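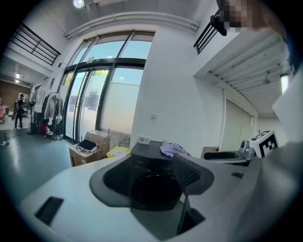
The washing machine at the end of the room, with the boxes beside it.

Samina Khattak had been in the building for 20 minutes before she found the right door. The letter said the second floor, end of the hall, and it said the key would stick. The key went in fine. It was the handle that gave her trouble.

Her aunt had rented the room from a man named Ansari and used it for sewing and washing. She took in work from the restaurant downstairs, the Carnon, and from anyone else who asked. Now she was living with her daughter in Nivholm and her hands were bad, and the room had to be given back by the 28th.

"Take what you want," she had said on the phone. "Leave the machine. Ansari bought the machine."

Samina put her bag down and looked at it. It was black, with a dark round door, and it stood in front of the tall windows where the light came in over the frosted panels. She had expected something older. A lavender cloth lay on top in a heap, and she picked it up and shook it out and then didn't know where to put it, so she put it back.

She started with the boxes by the glass. A black garment was folded on top of the nearest one, over some lighter clothes. She held it up by the shoulders. It was a jacket, a man's, with one cuff finished and the other held with pins. There was no ticket on it.

She called her aunt.

"There's a black jacket here," she said. "One sleeve isn't done."

"That's Mr. Furkance."

"Does he know it isn't done?"

"He never came back for it. I called him twice. I called him in October and his wife said he was away."

"What do you want me to do with it?"

Her aunt was quiet for a while. Samina could hear a television and somebody running water.

"How many pins?" her aunt asked.

"Three."

"Then it's ten minutes' work. There's black thread in one of the boxes. Not the shiny one."

Samina could sew well enough for a cuff. She found the thread in the box behind, under a bundle of zippers, and she sat on the floor next to the yellow bin with the jacket across her knees. It took her closer to an hour. She pulled out the first row of stitches because they puckered, and did them again. The plant in the corner needed water, so she stopped once and saw to that.

When she was done she folded the jacket the way she had found it, sleeves in - her aunt was particular about sleeves - and called again to ask for the number.

A woman answered. Samina said who she was and what she had.

"Oh," the woman said. "The black one. Is there something to pay?"

Samina didn't know. She looked over at the machine and the cloth on top of it.

"No," she said. "But I'm only here until five."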